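2020-10-15

Drying room, dehumidifier and weight loss trials, continued

Reset the logger this morning after the power cut. The clock had gone back to its factory date, so the first 60 lines of today's file carry the wrong stamp. I left them in and added a note at the top of the file. Sensor A is on the north wall at shoulder height, sensor B is on the floor under the lowest rack. They disagree by more than I would like. B reads damper, as it should, but the gap widens through the night and does not close again until well after the fan goes on.

Clay for this round is the Lesenitz stoneware, same batch as in April. It has been wrapped the whole time and is a little stiffer than it was then. I wedged it twice and did not add water. Test tiles rolled on the slab roller at the usual setting, cut with the steel template, edges cleaned with a damp sponge. Each tile scratched with its number on the underside. Two tiles warped before they got to the rack and went back in the reclaim bucket.

Starting mass of the control tile was 959 g. I am going to weigh it on the same balance every time, at the same corner of the bench, with the door shut. The April series was spoiled because the balance was moved to the window halfway through, and the drift shows in the curve as a step that has nothing to do with the clay. 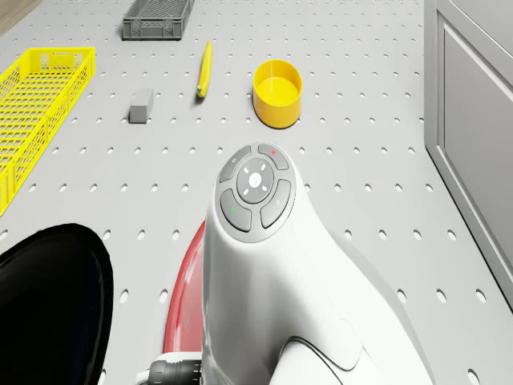
Rack layout. The top shelf gets the fan directly and dries unevenly, with the corner nearest the fan going pale first. Middle shelves are fine. The bottom shelf is slow. For this round the control tile is on the middle shelf, left side, and stays there. Everything else rotates down one shelf at each weighing, and whatever comes off the bottom goes to the top. I wrote the rotation on tape and stuck it to the upright so that it does not depend on me being here.

The tiles sit on plasterboard offcuts, paper side sealed with tape along the cut edges. In April they sat on bare wire, which gave us drying from both faces but also printed the wire into the underside of anything that went on too soft. With the board the underside lags. I flip each tile once it can be picked up by one edge without bending. Flipping earlier than that put a curve into one of the thin ones, and it kept the curve through the bisque.

Dehumidifier. This is the Bozkurt unit from the glaze store. The drain hose has a low point behind the rack where water sits, so the pump cycles more than it needs to. Raised the hose on a block. Filter was gray with clay dust; brushed it out and rinsed it. It ought to be on the monthly list and is not.

Set point is the question. Hyun-seo Ryu thinks we are running the room too dry in the first day and that the rim cracks on the large platters come from that. I looked through the crack log and the cases are on his side, though most of them were also thrown with a thick foot, and the log does not give the foot thickness. It does give the shelf. There is no pattern by shelf that I can find.

Proposed change: dehumidifier off for the first night, plastic loosely over the rack, fan on low. Second day, plastic off, dehumidifier on at the old setting. The control tile gets the same treatment as the others. If the curve for the first night flattens out and the total time to constant mass goes up by less than a day, I would call that acceptable. 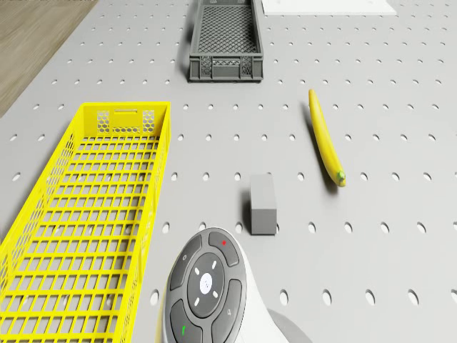 Weighings. First reading after wrapping was 2 g down on the control, within what the balance does by itself when the heating comes on. No conclusions from that. The next reading is due after lunch, then one at closing, then the morning one. Please write the time as read from the logger and leave the wall clock out of it, as the wall clock is slow.

Shrinkage marks. Each tile has a pair of lines scribed across the long axis with the divider set once and locked. Measure between the inside edges of the lines. The April figures were taken from the middle of the lines by one person and the inside edge by another, and I have given up trying to reconcile them. I have marked those pages as not usable for shrinkage. The mass columns on the same pages are still good up to the point where the balance moved.

Kiln. The bisque for this set goes in the small Nelis kiln at 700 C, long soak, with the vent open until the smell is gone. That is lower than our normal bisque. The reason is that I want to see whether the tiles with hairlines open up at a mild firing or only later on, and at the normal temperature we lose that distinction. They will be too soft for the usual glazing handling, so nobody should dip them. I will put them in a separate tray with a label.

The elements on the left side of that kiln look tired. It reached temperature last time but the final stretch was slow. Check the resistance before loading, cold, with the breaker off, and write it on the inside cover of the kiln book next to the earlier value.

Flenstead have answered about the grog. They can supply the finer grade in small bags, with no change to the price per weight. I asked for one bag. It goes into a second set of tiles once this set is off the rack. I do not want both clays drying together while the room settings are still moving.

Loose ends:

Logger battery. It has a slot for a backup cell and the slot is empty.

Sensor B should come up off the floor by a hand's width. I will leave it where it is until this set is finished, and then move it and note the change.

Slab roller has a flat spot on the upper canvas. It leaves a faint ridge across the tile near one end. I have been cutting clear of it, which wastes clay. New canvas is on the order sheet.

Closing reading on the control: taken, entered in the file, mass still falling. Plastic is over the rack, fan on low, dehumidifier off at the wall.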